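Gathering Cloth Examples in Ordinary Rooms

Posted March 18, 2023, by Bronwyn Tomoana

I have been asked by several readers to set out how the Telton collection is carried out in practice, as my earlier posts dealt mainly with the training side. I write in a personal capacity, although Annelies Stöckli, who directs the project at Hesano, has kindly read this entry before publication.

Telton gathers examples of people handling cloth in the places where they live. The collector holds a gripper in the hand, works its jaws directly and completes a short task such as lifting, spreading or folding one item. The camera mounted on the gripper records each attempt from beginning to end. At the time of writing the set holds 2,639 accepted attempts, the great majority of them on beds and sofas.

Beds were chosen with some care. A tabletop gives a flat, plain background, and a model trained on tabletops alone performed poorly when we gave it a soft surface with a pattern of its own. The bedding shifts under the item, and its folds can easily be mistaken for the folds of the item itself.
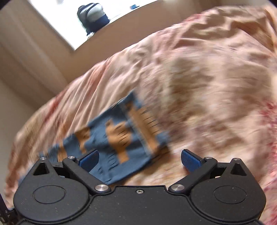

Gripper with open jaws over a patterned bedspread, with the blue and orange fabric item to the left.

Printed fabric is difficult for a similar reason. The edge of a printed shape may look very much like the edge of the cloth, and in our August review a good share of the failed grasps were aimed at a change of color with no edge behind it. Siyabonga Jacobs now asks collectors to favor prints over plain items wherever a household has both.

The written procedure is short. The collector places the item without arranging it, begins with the jaws open, and completes the task at a natural pace. Curtains stay as they are found, and belongings on a sill or shelf are left alone. Between attempts the item is picked up and dropped again, so that no two attempts begin from the same arrangement. A session ends after two hours, as tired hands produce hurried closing movements – we saw this very clearly in the first weeks.

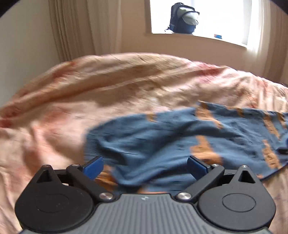

Review is the slower half of the work. Myrto Gkikas and I each go through the recordings separately and mark the point at which the pads first touch the cloth. Where our marks differ by more than 9 images, we look at the attempt together. Blur alone is not a ground for rejection. A moving hand produces blur, and so will a moving arm. An attempt is rejected when the cloth was held by the free hand, or when the recording stops before the item has been released.

Window light remains an open question. Bright panes tend to wash out, and the exposure of the bedding changes as the gripper turns toward them. Annelies would prefer to keep such recordings without correction; I would like to see a comparison first. Lindiwe Khumalo is preparing one with two versions of the same training set, and I expect to report on it when the Plerholm sessions have been reviewed.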